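Filed under: List archive > Yokes, steeks and colourwork
Last updated: September

Subject: Re: Gandus yoke -- contrast has gone muddy

Roya Rostami wrote:

> I've got as far as the second band of the Gandus yoke and I'm not happy.
> I swapped the pattern's dark brown for a mossy green and kept the mid grey
> as my background, and from across the room you can't see any pattern at all.
> Up close it's lovely. Do I carry on and hope blocking sorts it out, or rip
> back to the join? Also, has anyone got the stitch count after the first
> decrease round? My print-out has a coffee ring on it and I can read the 1
> and the 7 and nothing else.

Hello Roya, and hello everyone else,

The number under your coffee ring is 174, if you're doing the second size. I've got mine on the needles so I went and checked. If you're on the third size it's 197 before the decrease, and you need to lose one stitch at the back of the neck to make the repeat fit. The pattern does mention this but it's tucked away at the bottom of the sleeve page, where I'd never have thought to look.

Now, the muddy thing. I'm sorry, but blocking won't fix it. Blocking will even out your stitches and open up the yoke a bit, and the wool will bloom, which if anything softens the edges between the two colours. I had exactly this with my first Durkside cardigan, two shades I adored in the ball, and I knitted the entire yoke telling myself it would come right in the wash. I wore it twice. My sister thought it was plain.

I'd rip back. I know! But you're only at the second band, and you'll have all the stitches sitting there at the join, so run a lifeline through that round first (thin cotton, not wool, it'll stick) and then you can pull out as boldly as you like. Wind the wool into a hank and give it a soak before you use it again or the crinkles will show in the plain rounds.

For choosing the replacement, the old trick is still the best I know: put the balls on the windowsill, take a picture on your phone and turn it to black and white. If the two greys look the same, so will your yoke. I suspect your moss and your mid grey will come out as twins. Squinting works as well, though my eyes aren't what they were and these days everything is a squint.

You could keep the moss, by the way, and change the background instead. Skivport do a very pale oatmeal in the same weight that would lift it no end -- it's a bit hairier than the Gandus wool but you don't notice once it's knitted. Or go the other way and have a properly dark navy behind it. What I wouldn't do is add a third colour to rescue the first two. I've tried that, and ended up with something like a bus seat.

Somebody asked last month about floats over seven stitches and I never answered, sorry. I catch them once in the middle, and I try not to do it above the catch in the round before, or you get a little dimple on the right side. On the Gandus it only comes up in the big diamonds. Also, the Shahbazi needles people were asking after do come in the short length now, and the join is much better than it used to be. Mine used to snag on every single stitch.

I've been going round and round on colours for my own next yoke too, so you have my sympathy. 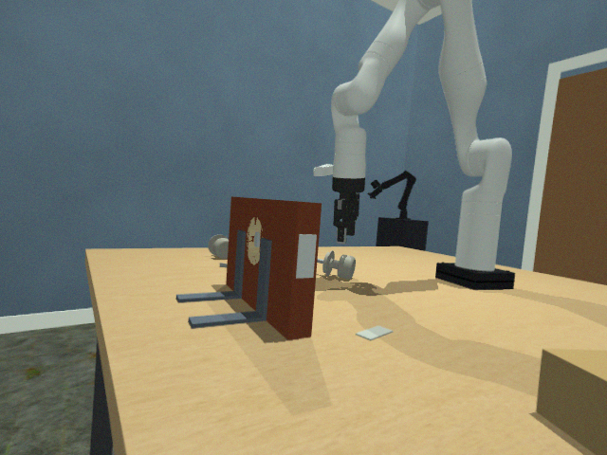
My Durkside pullover is going to be three colours at most this time, with all the fuss kept to the yoke and a plain body I can knit in front of the telly. I've swatched brown and cream, and navy and cream, and got bored of both before I'd bound off. What I keep coming back to is the dark red of that board, with the cream patch on it for the motifs and the blue-grey of the wall for the body. The red and the cream are a long way apart in tone, so the pattern should carry across a room, and the blue-grey ought to stay quietly out of their way. I'll do a proper swatch in the round and let you all know how it comes out. Roya, do tell us what you decide about the moss, and put that lifeline in first!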